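Camp, second night

Woke at five to the sound of Akash looking for the coffee. He looks for things the way other people demolish garages. By the time he found it (in the pot, where he had put it so that he wouldn't lose it) the whole campsite was up, including the couple in the next loop, who have a very nice trailer and had not asked for any of this.

The plan was Vullesari Ridge before the heat. We left at eight, by which time the heat had been up longer than we had. Archana drove, I held the map, and Naveen sat in the back and told us what the map said, which he knew from having been here once as a boy of nine. According to Naveen there was a spring at the turnoff and a store that sold peaches. There is a turnoff. I'll give him that.

The road out of Kerstead is paved for 13 miles and then it loses interest. After that it's washboard, and you can either take it at walking speed and feel each bump by itself or go at 40 and let them blend. Archana is a blender. Something in the back came loose early on and rolled from side to side all the way to the trailhead. It was the good melon. It is now the other kind of melon, and we had it for lunch with spoons.

The hike is described on the board as moderate. I would like to meet whoever wrote that and see their calves. It goes up a dry wash for a mile or so, pleasant enough, red walls on both sides and a little shade if you walk with one shoulder against the rock. Then there's a set of switchbacks that the board doesn't mention at all. Sneha went up them talking. She told me the full plot of a show about a lighthouse keeper, with voices, and wasn't out of breath once. I said "huh" in the places where I could afford it.

The top, though. I had a sarcastic line ready for the top and didn't use it. You come over the last shelf and the whole basin is down there, pale as flour, with the shadow of one cloud crossing it, and on the far side the mountains stacked up blue behind each other until you can't tell which are mountains. We sat for a long time. Naveen said it was smaller than he remembered, and Archana handed him a cracker.

I drank my last water at the top, like an amateur, and came down on Sneha's charity. Must remember: two bottles isn't enough, and the little one doesn't count as a bottle.

Back at camp by three. It was around 100 in the sun and there was nothing to do but move the chairs every time the shade moved. The tree at our site is a juniper with perhaps four chairs' worth of shade at its best, and there are five of us, so there was politics. Sunita, who had stayed behind with her bad heel and a library book, had the prime spot and wasn't giving it up for hikers.

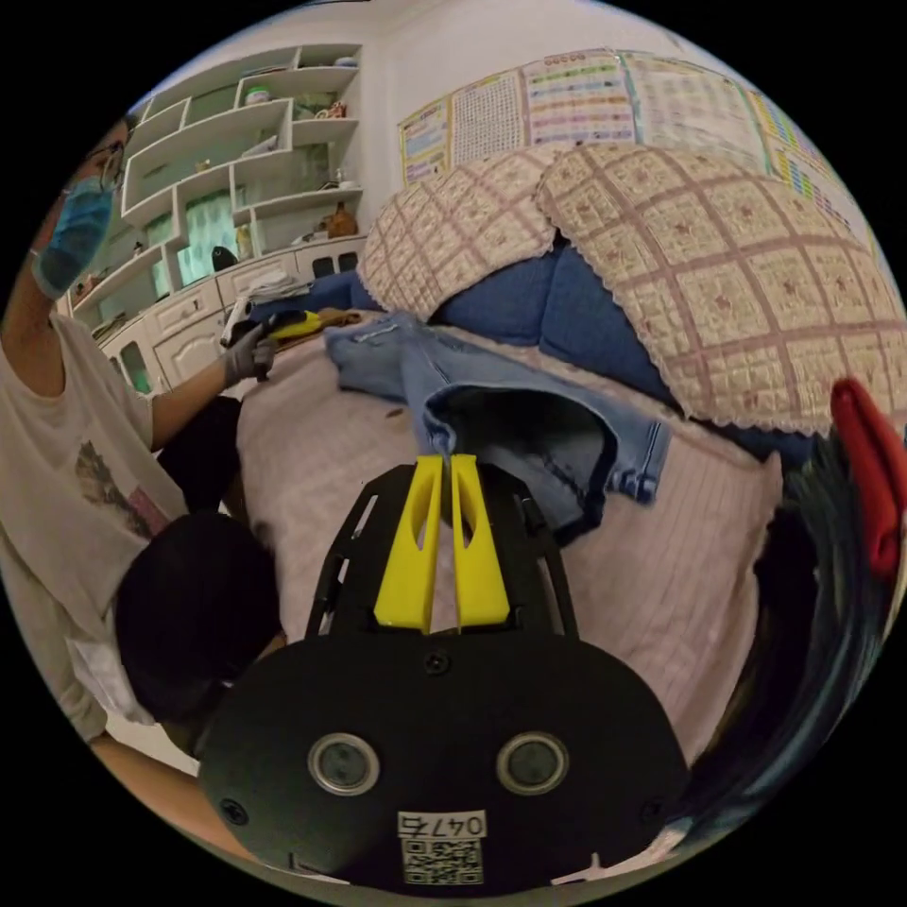 Dinner was lentils on the small stove, the big stove having been left on Akash's kitchen counter with a note on it saying DON'T FORGET. The wind came up as soon as there was anything to put sand in. I've decided I don't mind sand in lentils. It's about the same size as a lentil that hasn't tried very hard.

Then it got dark all at once and the stars came out, far too many of them. Sneha knows some constellations and Naveen knows some others, and there was a disagreement over one that I think was a plane. Coyotes at nine or so, off toward the wash, and something small going through the trash bag closer in. Sunita threw a sandal at it. We will look for the sandal in the morning.

Cold now. I have on everything I packed, plus Archana's spare hat, and am writing this in my sleeping bag with the flashlight in my mouth, so the handwriting gets worse from here down. Tomorrow the McKinnon loop, which is flat. Naveen says so. Filling every bottle tonight, and hiding the coffee somewhere Akash can find it.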